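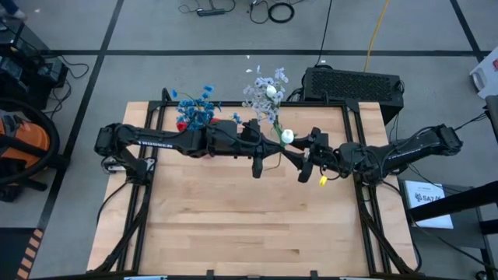 **Melwood Footpaths and Riverbank Project: progress report, second half-year**

This report covers June to November. It follows the headings in the grant agreement, with spending at the end.

## Work on the paths

The riverside path between Gelby bridge and the old pumping station is open again along its full length. We laid 2,205 metres of new stone surface, against a target of 2,000. The extra length comes from the spur to the allotments, which was in the original bid as an optional item.

Drainage took longer than planned. The ditch beside the lower field had silted up further than the survey showed, and the contractor, Aseck, needed a second visit with a smaller digger. Two culverts were replaced and a third was cleared by hand. The path stayed passable after the heavy rain in October, apart from a short stretch near the weir where water still stands. We have asked Aseck to price a shallow channel there.

Four stiles on the Talebi farm boundary have been swapped for gates. The fifth is waiting for the landowner's written consent. We expect to fit it before lambing.

## Planting

We planted 30 alders and a mixed hedge along the north bank. Most of the hedge has taken. The section nearest the car park was grazed by deer and will be replanted with taller guards in February.

Himalayan balsam was pulled twice, in June and again in July. It has gone from the upper reach but is still thick below the weir. One more season at least will be needed there.

## Use of the paths

The counter at Gelby bridge recorded 3,353 passes in September, its first full month. There is no earlier figure to compare it with. The counter does not separate walkers from cyclists.

We ran 12 guided walks. The evening ones filled quickly and the midweek morning ones did not, so next year's programme has more of the former.

## Spending

Spending is slightly under budget overall. Drainage went over, and the saving on signs covers most of the difference. We would like to move what is left of the signs budget to the weir channel and ask for your agreement to this.

## Next period

- Weir channel, subject to the above
- Fifth gate at the Talebi boundary
- Hedge replanting by the car park
- Balsam pulling below the weir, starting in late May

Invoices and the updated path map are attached separately.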